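Let the Top of the Washing Machine Be Full

Opinion, Thu 3 September

In the magazines my neighbors leave in our hallway, the laundry room is always empty. There is a machine, there is a plant, there is one folded towel. I have lived in four apartments and two houses, and I never met this room in real life. In every home I know, the top of the washing machine is a table, and the table is full.

I want to defend this table. I know it is a small subject for an essay, but I spend more hours beside my washing machine than beside my desk, so I think I am allowed.

When I was a child we washed in the bathroom, and the machine stood so close to the bath that you could sit on the edge and wait for it to finish. On top my mother kept the soap, the clothespins, a radio, and a jar where she put the coins from our pockets. My father complained about the jar. He wanted a clean surface. Then one day he needed coins for the parking, and he went straight to the jar without asking where it was. I still think of this when someone tells me that a clear surface is the same as order. Order is when your hand goes to the right place.

The companies that sell us storage do not agree, of course. In June I looked at the Zovdale catalog, which came to my door and has 553 pages. A good part of it was for laundry. There were baskets for the baskets. There was a narrow cart by Bramix that slides between two machines, if you have two machines and if they do not stand close together. I measured my gap. It is 2 inches. The cart needs more, so I would have to move the dryer, and behind the dryer is the hose, and after the hose I would need a plumber. All this so that a bottle of stain remover can stand in a different place.

I bought something anyway, because I am weak in front of catalogs. It was a set of clear containers from Usodlow, with lids. For one week I poured powder from the box into the container, and it looked very beautiful. Then my sister came to stay, and she did not know which white powder was detergent and which was the one for removing limescale. The instructions were on the boxes, and the boxes were in the trash. Now I keep everything in the package it came in, with its ugly label and its warnings. The containers hold rice.

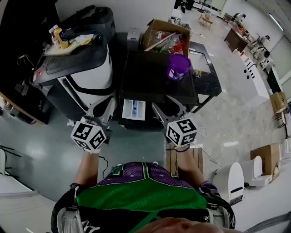 There is one thing I am strict about, and it is the drawer. People who have perfect shelves often have a terrible detergent drawer, black in the corners and sticky with old softener. A guest does not see the drawer, so it does not get cleaned. I would exchange any arrangement of baskets for a clean drawer. Pull it out, wash the compartments under the tap, use an old toothbrush for the corners, and leave it open a little so that air can enter. It takes me 20 minutes when I am slow. No catalog has a page about this, as there is nothing to buy.

I also accept that some things should not live on the machine. If your machine jumps when it spins, as mine did before I leveled its feet, then glass should go somewhere else. If you have small children, the detergents belong high up and behind a door, and I will not argue with any parent on this point. And papers are a risk. I lost a warranty from the year 2000 under a leaking bottle of bleach. The machine it belonged to was already dead, but I was sorry for the paper.

As for the open cardboard box on the floor, which every laundry room seems to have, I have changed my mind several times. Mine has a broom handle without a broom, some hooks, and a lamp part I cannot name. My friends from the cooking club at Mạc, the restaurant on our corner, say I should empty it. One of them found in it the exact hook she needed for her curtain, and she took it home, and the next month she told me again to empty the box.

I will probably empty it in winter. The top of the machine I will leave as it is.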